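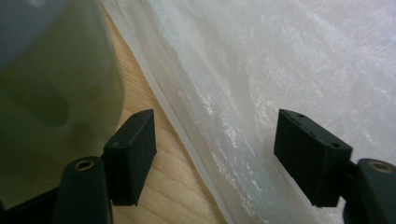

Home Forums Allotments Members Log in
Search this forum Go
Posted in April by Charmaine Ntuli

Water butts on a shared plot

We've got a 1000 litre tank at the top end of the Gurport site and the pressure at my plot is hopeless. It takes 20 minutes to fill two cans. The tank stands on a single row of blocks. Would raising it help, or is it the hose?

kadlec_plot23
Raise it. Every bit of height counts with gravity feed. Mine went up by three blocks and I noticed the difference the same day.

Rekia
I wouldn't. A full tank that size weighs a tonne before you count the tank itself, and three blocks on soft ground is asking for trouble. Look at the hose first. If it's half inch and runs the length of the site, swap it for one inch.

kadlec_plot23
Mine is on slabs and hasn't moved in two winters.

Rekia
Slabs are different. She didn't mention slabs.

Charmaine Ntuli
No slabs, just earth. The hose is half inch and it has a join in the middle with a plastic connector.

oldmarrow
Check the tap as well. The ones that come with those tanks often have a big outlet and then a tiny adaptor screwed on the end. Take the adaptor off and see what comes out.

Rekia
Agree with that. Clean the filter too if there is one.

Charmaine Ntuli
There is an adaptor. I'll take it off on Saturday and price up some wider hose.

kadlec_plot23
I'd still raise it.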